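Janvier 2020, par l'équipe Trunitz
Temps de lecture : 2 min

Règles de bonne conduite pour un bras qui trie

Quand on a commencé le projet Trunitz, on pensait passer le semestre à coder. Finalement, la partie qui nous a le plus passionnés, c'est la charte d'essai ! On l'a rédigée en novembre, après avoir lu les documents de sécurité de l'atelier et repris les remarques de l'équipe Hiebert, qui travaille sur le poste voisin.

La première règle concerne la vitesse. Tant que quelqu'un se trouve dans la zone marquée au sol, le bras reste en mode réduit et une personne garde la main sur l'arrêt d'urgence (et ne fait que ça, pas de téléphone, pas de clavier). On travaille toujours à 2 : un pilote, un observateur. L'observateur peut interrompre un essai sans se justifier.

La deuxième touche au plan de travail. On pose les objets en désordre, avec des formes et des couleurs variées, et on ne les réarrange jamais à la main pendant un cycle. C'est tentant, pourtant ! 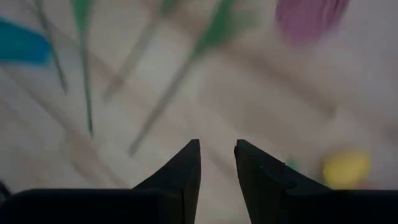

Vient ensuite la tenue du journal, notre grande fierté. Chaque essai reçoit un numéro, une version du logiciel et un résultat, y compris les essais ratés. Sur 319 essais enregistrés, 162 ont abouti à une prise correcte, et on publie les deux chiffres ensemble. Le format vient de Stullier, l'outil de suivi du labo, auquel on a ajouté un champ « cause probable » très utile pour les relectures.

Dernier point, la revue : tous les 5 essais, on s'arrête et on relit les fiches à voix haute. Au début ça nous semblait lent, maintenant on adore ce moment, les meilleures idées de réglage sont sorties de là.

Il nous reste à écrire la partie sur le changement des doigts de la pince, que l'on compte tester avec le banc Plustwood dès que le créneau sera confirmé.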